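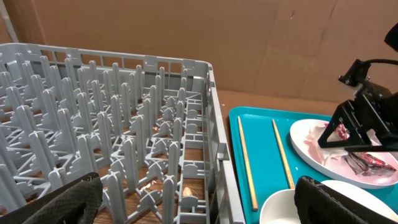 Page last updated: April 2020

Daltow Housing Association revises shared kitchen arrangements at Dollness and Clandness

Daltow Housing Association has issued revised arrangements for the shared kitchens at its Dollness and Clandness residences. The new arrangements apply to all residents and replace the house rules displayed in the kitchens since October. The kitchens will stay open, with fewer people using them at one time and with longer hours in the morning and evening.

The two residences have 184 rooms between them, of which 61 are at Clandness. Most rooms have a refrigerator but no stove or sink suitable for washing dishes, and the Association considered that closing the kitchens would leave many residents with no reasonable way to prepare a meal.

"Our residents are at home for far more of the day than they were a few weeks ago, and they are cooking for themselves more often," said Sunee Wattanapong, Director of Residences. "We have tried to write rules that people can follow without having to plan their whole day around a saucepan."

Each kitchen may now be used by no more than 2 people at a time, except where members of the same household are cooking together. Residents may reserve a period of 40 minutes on the sheet outside the kitchen door. Periods that have not been reserved may be used by anyone on arrival. Residents who finish early are asked to cross out the remainder of their time so that a neighbor may come in.
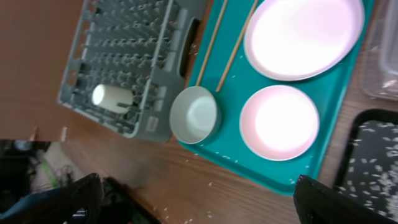

Washing up is to be completed within the reserved period. Dishes should be washed with hot water and detergent, left to drain, and returned to the resident's own room or cupboard the same day. Items left overnight will be moved to the storage shelf next to the laundry room, where they may be collected from the front desk staff on request. The Association will supply detergent and paper towels. Sponges and dish cloths are no longer provided, and residents should bring their own and take them away again.

Trays may be borrowed by residents who wish to carry a meal back to their rooms. They should be wiped before they are returned. The dining rooms at both residences are closed until further notice, and the tables in them may not be used for eating or for group study. Chairs have been placed in storage.

Residents who are unwell, or who have been told to stay in their rooms, must not enter the shared kitchens. They should telephone the front desk, which will arrange for meals to be left at the door. There is no charge for delivery. Meals are prepared by Yimyam, the caterer that already operates the café at Dollness, and may be ordered until 10 a.m. for the same day. Vegetarian and halal meals are available, and allergies should be stated when the order is placed.

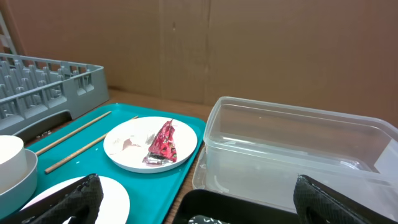
Trash and recycling

Collection from the kitchens has been increased to once each morning and once each evening. Food scraps go in the brown bin. Wrappers, foil-lined packets and soiled paper go in the general trash, as the recycling contractor does not accept them. Cans, bottles and clean cardboard may still be recycled in the usual way. Used tissues should be placed in a closed bag before they are thrown away.

Residents at Clandness should note that the bin store on the north side is closed while the drain is being repaired - the store beside the bicycle shed should be used in the meantime.

Dry goods and storage

Several residents have asked whether larger amounts of rice, flour and other dry goods may be kept in the kitchens. Each room is entitled to one shelf in the pantry cupboard, as before, and this has not changed. 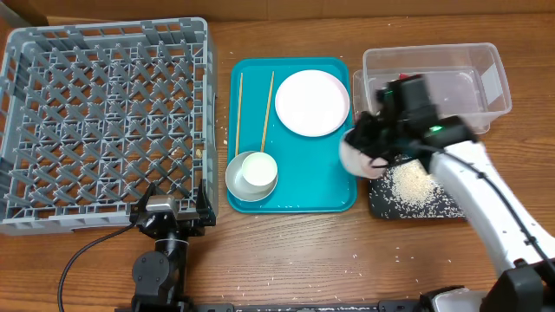 Food kept on the shelf must be in a closed container marked with the room number. Anything that does not fit should be kept in the resident's room, off the floor and away from the heater. Open bags will be removed, as both buildings have had trouble with moths in the past and the Association does not wish to call in pest control while residents are asked to stay indoors.

Unopened food that is no longer wanted may be left in the crate at the front desk, from which other residents are free to help themselves.

Rent and service charges are not affected by the revised arrangements. The part of the service charge that covers the dining rooms will be reviewed separately, and residents will be notified of the result in writing.

Printed copies of the kitchen rules are available at both front desks. Questions should be addressed to the Residences Office, Daltow Housing Association, which is answering calls and email as normal but is closed to visitors.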